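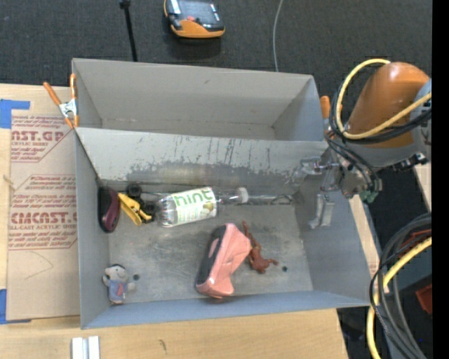 The Lost Things Bin: A Report on Our Hallway Sorting Project

Terden House, second-year Practical Design course
2020-09-14

When our group was asked to pick a small everyday problem and spend a term on it, we went through quite a few grand ideas before settling on lost property. Our building has 52 rooms and one long hallway, and anything left behind in the hallway used to end up on the windowsill by the laundry door, where it stayed until the sun had bleached it. We thought we could do a little better than that, and we had a good time trying.

Where the bin came from

We did not have money for anything new, so we asked at the Briltanard surplus store, and they let us have an old gray metal bin with a sloping divider for 42 dollars. It is a heavy thing, and the paint on the divider is scratched right down to the metal in places, but it has two compartments and that was exactly what we were after. We talked for a long while about repainting it — one of us had already picked out a cheerful blue — and in the end we put it off, as we wanted to learn how people used it first.

How it was meant to work

The larger compartment was for mixed items, whatever turned up on the floor or the stairs. The smaller one was for things that had been sorted and had a name on them, ready to be picked up. Once every 14 days we emptied the large side onto a table, sorted it and wrote everything into the notebook.

What people leave behind

We had expected keys and gloves. What we got was much more mixed, and to be fair much more fun. One load had a clear bottle with a "hint" label, a yellow and black toy vehicle and a little plush doll with dark hair and a bluish-gray outfit, all sharing the same bit of scuffed metal floor. There are families on the ground floor, so the toys made sense to us once we thought about it.

Drinks bottles were a nuisance. We had never decided whether they were lost property or just trash, and our rule now is that a bottle goes to recycling at the next sorting unless it is the refillable kind.

What we would change

The smaller compartment stood empty far too often, and we think that is our own fault. Hardly anyone puts a name on a toy! A short tag saying where the item was found would have been more use. We would also like a soft liner for the bottom, as the bare metal is hard on anything breakable and makes a terrible clatter, and the two round holes in the floor of the large side are a worry for rings and coins. The Oltaseck felt we tried in a corner curled up at the edges, so we are still looking.

We plan to keep the bin going until December and then hand it over, with the notebook, to the Palaniappan wing, where they have asked for it twice already.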